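Tapete de pelo

Tapete de pelo é todo têxtil de chão com felpa levantada, curta ou comprida. Inclui os tapetes de banho, os shaggy e as passadeiras felpudas. Não confundir com o kilim, tecido raso.

Estrutura

Base, felpa, às vezes um reforço por baixo. A felpa pode ser de laço fechado (bouclé) ou cortado. No cortado o fio abre e o toque fica mais macio, mas larga mais cotão nas primeiras lavagens. Densidade mede-se em gramas por metro quadrado; um modelo de banho corrente anda nos 800, o Tresero chega a 872. 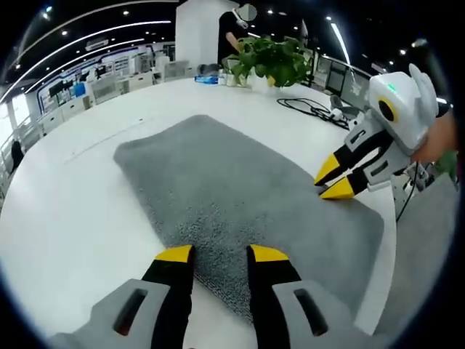 Fibras: algodão, lã, poliéster, microfibra. A lã feltra se lavada quente. O algodão absorve bem e seca devagar. A microfibra seca depressa mas não gosta de amaciador, que entope a fibra e tira absorçao.

Manutenção

Sacudir antes de lavar. Água fria ou morna, centrifugação baixa. Secar na horizontal quando há reforço de borracha, senão estala. Nada de ferro.

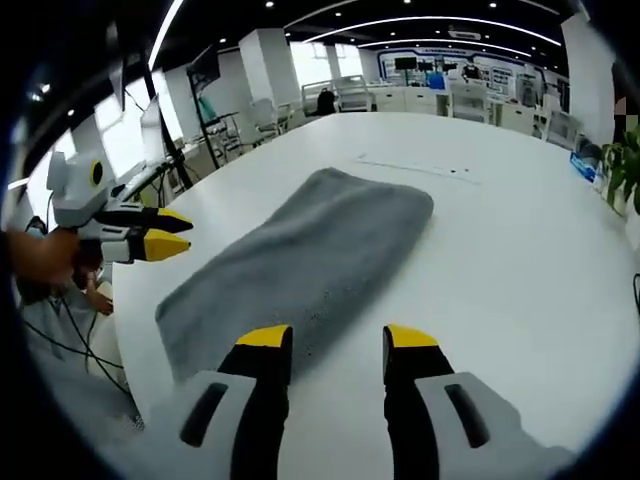
Solange Coutinho
Redatora, secção Têxteis

Arrumação

Enrolar com a felpa para fora, nunca dobrar por muito tempo, o vinco fica marcado. Para dobras de dias, 2 partes no maximo. Vinco teimoso: vapor a distância e escova macia.

Ver também: bouclé, kilim, passadeira, toalha.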